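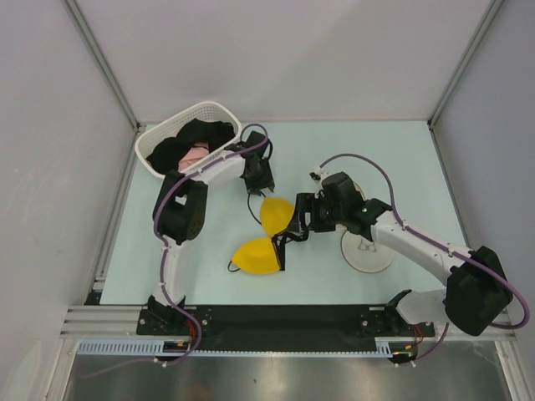
Fig. 1: Pale blue tabletop and white plastic basket.

Week 2 notes: Does a tidy desk make you work better?

Read the Pristard study before the tutorial. It's short, and you should be annoyed by the second page.

The claim you'll meet everywhere is that clutter harms concentration. Pristard asked 384 office workers to rate how messy their desks were and how well they focused. People who said "messy" also said "unfocused". From this we get a whole shelf of books and a labelling system.

Some problems, in no special order.

Both scores come from the same person on the same afternoon. Someone having a bad week will mark everything down, desk included. No one looked at the desks.

The direction is a guess. If I'm behind on my marking, the papers pile up - the pile didn't put me behind.

"Messy" is never defined. One dropped item on a bare surface looks careless to one person and fine to another. Fig. 2: tidy or not?
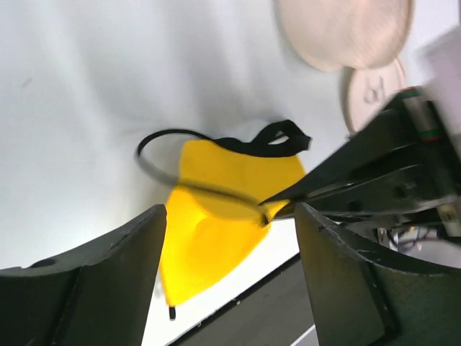
Marlene Macedo wrote in the margin of last year's handout that she would trust the clutter findings more if even one of them had measured work done, such as pages or calls or errors, and that asking people how focused they feel mostly tells you how they feel about being asked.

I agree with most of that. The Paiva follow-up did count errors, in 721 typed forms, and found a small gap favouring the clean desks. But staff chose their own desks, so the careful ones may simply have picked the clean end of the room. The authors mention this in a footnote and then forget it in their summary.

For the tutorial: bring one tidiness claim from a newspaper or magazine, find the study behind it if there is one, and write down what was measured. Half a page is plenty. Please don't bring the Fanovura leaflet, we did that to death in November.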